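Second XI round-up, 10/27/24

Quick one this week, sorry, typing on the train back from Wivirthorpe.

Indoor league first. Flirncombe 140 all out, chasing 214. Never really in it. Najwa Karam made a decent start then ran herself out going for a third that wasnt there. Tail folded. Wivirthorpe bowled straight and caught everything, fair play to them. We now sit 2 points off the bottom with 3 to play before the December break.

Whites: please take your own home and wash them. Cool wash, no softener, pads and gloves NOT in the machine. 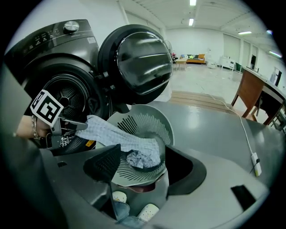
Door open, checked cloth hanging from the machine over the basket.

Zusport order closes Friday. Sweaters, caps, training tops. Sizes to Najwa, not me, I will lose them. Money up front this time please.

Nets as usual, late slot. Khương is bringing the new balls and wants all the seamers there early to work on lenghts. Bring a drink.

Lifts for the next away game, reply with how many seats you've got. Two cars short at the moment.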